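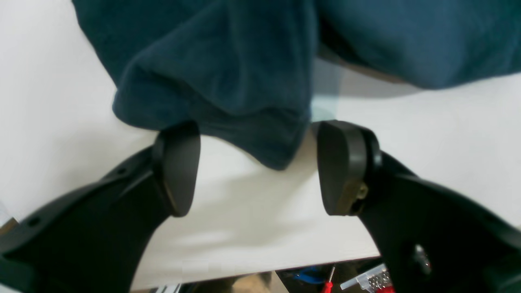
Folding Fleece: Speaker Notes

Home | Talks | Workshops | Laundry Room | Contact

Print this page | E-mail this page

Filed under: Household Linens, Talks and Handouts

Notes by Yetunde Shehu for the Pera Community Center talk, September 9, 2005. Guadalupe Becerra is on the second table and will pass out the practice pieces.

OPENING (keep it short, they've just had coffee)

Good morning! I have been folding other people's blankets for 16 years, first at the Molel laundry and then on my own, and I still like fleece best of all. It's warm, it's light, it forgives you. It also slides around and puffs up and will not hold a crease to save its life, and that's what we're going to work on.

Ask: who has a closet shelf where the fleece has taken over? Wait for hands. Put mine up too.

THE TABLE

Say something about tables before anyone touches cloth. A smooth, pale top is my favorite. Dark fleece like teal or navy shows up beautifully against white and you can find the edges right away, even when the whole thing has landed in a heap. On a patterned bedspread you'll be hunting for corners all morning.

Wipe the table first. Fleece picks up every crumb and hair. (Tell the cat story if there's time. If not, skip to edges.)

FINDING THE EDGE

The big one! Slow down for this.

When fleece is dropped on a table it makes wide, soft folds, and an edge can roll under so that it looks just like another fold. People grab the roll, pull, and get the middle of the blanket. Show this with the teal throw. Let it drop from about chest height and leave it alone for a moment so they can look.

Then:

1. Run one finger along the bottom of the heap until you feel a hem or a cut edge. A fold feels fat and springy. An edge is thinner.

2. Pinch it lightly and slide sideways till you get to a corner. Don't let go of the corner.

3. Give the corner to your other hand and go back for the next one along the same side.

4. Lift with both hands, one gentle shake, lay it down again.

Guadalupe does it left-handed, so have the left-handers stand near her. Last April we had all of them at my end and it was a muddle.

Somebody will want to smooth the heap out from the top with flat palms. Let them try it! It works fine on a cotton sheet. On fleece the top layer just skates over the one below, and then you have two problems.

THE FOLD ITSELF

Lay it out flat. Long side toward you. Bring the left side to the right, match the corners, and press down with your forearm, the whole length of it. Forearm, not fingertips. You're pushing air out. I love this part, the blanket sort of sighs.

Fold in half the other way. Press again. Now in thirds, with the open edges tucked to the inside so the front is one smooth round fold. That's the side that faces out on the shelf.

Stop here and walk around the tables. Look for pieces that are leaning. A leaning stack nearly always goes back to the first fold, so open it up and start there.

ROLLING (if we're on time)

For the car or a picnic basket. Same start, fold in half the long way, roll from the folded end, snug but not tight. Ajayi sells a cloth strap that I use on mine, but a wide ribbon does just as well and I have a bag of them to give out.

CARE, QUICKLY

Wash cool, zippers closed on anything else in the load. No fabric softener, it flattens the fuzz. Low heat or hang it up. Never iron. I will say it twice.

QUESTIONS I USUALLY GET

How many should I keep? As many as you use in a winter. Our house has four and we fight over one.

What about pilling? A fleece comb, short strokes, cloth flat on the table. Bring the Fekberg one to show.

Do I store them in plastic? A cotton bag or an old pillowcase. Cedar block if you like the smell, I do.

BEFORE THEY GO

Practice pieces back in the blue bin by the door. Room 223 is ours until noon, so anyone who wants another go at corners can stay. Sign-up sheet for the fitted sheet class is on the piano. There are 40 places, bring your own sheet, king size if you're feeling brave!

Print this page | E-mail this page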